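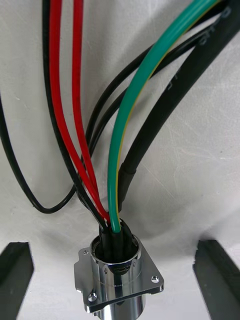

Coltivard Opens Its Wired Connector Bench to Small Orders

Chrome panel connectors with the leads already on them, in runs as small as 6 pieces

FOR IMMEDIATE RELEASE
16 Feb 2022

I've been building wired connectors for other people's equipment for a long time now, and the question I hear most is still "can you do just a few?" Up to now I've had to say no more often than I liked. From this month the answer is yes! Coltivard is opening its connector bench to small orders, and I'm writing this announcement myself since I'm the one who will be picking up the phone.

What we make, for anyone who hasn't met us yet, is the round metal connector with a square mounting flange and the wires already attached at the back. You get the shiny part that goes on your panel, you get a bundle of leads coming out of it with black heat-shrink sleeves packed in where they leave the body, and you get to skip the fiddly bit. All you have to do is mount it and hook up the other ends.

Why small orders, and why now

Our old minimum was 51 pieces. That suited the bigger shops fine, but it left out a lot of people I like talking to: folks who repair stage lighting, people restoring old radio sets, a boat electrician or two, teachers who want a handful of matching panels for a class. They don't need 51 of anything. They need six, maybe 15 if they're planning ahead, and they'd like them to match.

So we moved some benches around, bought a second hot air station (the first one had been begging for a break) and set aside one corner of the shop for short runs only. The new minimum is 6. You can still order up to 300 at a time from the same corner, and anything bigger goes over to the main side like it always has.

The line is called Pruma

We had to call it something. Pruma is the name for the small order line, and it covers square flange panel connectors with flying leads. The flange has rounded corners and a hole at each corner for your screws. I'm fussy about the finish, so if you like a bright metal look on a front panel, you'll be happy with these.

Red and black are the wire colors we keep on the shelf. If you want something else, ask me first. I can usually get it, but it adds to the wait and I'd rather tell you that up front than have you checking the mailbox every morning.

Each wire gets its own sleeve over the joint before the bundle is finished. I know some shops put one big sleeve over the whole lot and call it a day. I've opened up enough of those on repair jobs to have an opinion about it! With separate sleeves you can follow one wire down to where it goes in, and a joint can be looked at without cutting into its neighbors.

How ordering works

Send us a sketch. It really can be a sketch, and one of my favorite orders last year came in on the back of a parts receipt. Tell me how many wires, which colors, how long you want the leads, and what each wire lands on. If you have a pin chart, even better. If you have an old connector you're trying to match, pop it in a padded envelope and send it along, and I'll measure it here and send it back with your order.

Once I have that, I'll write back with a price and a wiring list for you to check. Please do check it. I read it twice on my end, but you know your equipment and I don't. When you say go, it goes on the bench.

Leads ship loose, meaning we don't tie or braid them unless you ask. Most customers want to route them their own way once the connector is mounted, and cutting somebody else's ties off is a pain. They'll spread out a bit when you take them out of the bag, so give yourself some room on the table. A plain light-colored cloth is a good thing to put down first. It keeps the flange from getting scratched, and if you drop a screw you've got a fair shot at finding it.

Samples and the bench day

We're giving away a few sample connectors this February to repair shops and schools that want to see the work before they order. Write to us on your letterhead or just tell me a little about what you do. We'll keep going until the sample box is empty.

We're also having an open bench day at our Ellidel shop later in the month. Come by, look over the soldering stations, bring the panel you've been stuck on. There'll be coffee and, if the bakery next door comes through, something to go with it (kept well away from the flux). The Navaratnam test rack will be out on the floor too. That's the rack we check finished leads on, and people seem to get a kick out of seeing it light up. If you'd like to bring a class, call ahead so I can clear a bit more floor.

A few things people have asked already

Can I order the connector without wires? Yes, though it seems a shame. Bare ones are priced separately and ship in the same box as the rest of your order.

Do you fix connectors that somebody else wired? Sometimes. Send a photo of the back of it and I'll tell you if it's worth the postage.

Can I mix wiring layouts in one small order? The minimum of 6 is for one layout. If you want two different layouts, that's two short runs, but I'll combine the shipping.

Do mounting screws come with it? No. Panels vary too much, and we'd only be guessing at the length.

About Coltivard

Coltivard is a small connector and lead shop in Ellidel. We do wired panel connectors, replacement leads and short cable runs for repair people, equipment builders and schools. The shop handles orders from 6 pieces on up, and the person who quotes your job works at the bench where it gets made.

For prices, samples or bench day details, call or write to the Coltivard front desk and ask for the Pruma bench. If I've got an iron in my hand I may let it ring, so leave a message with your number and I'll call you back when the joint's done.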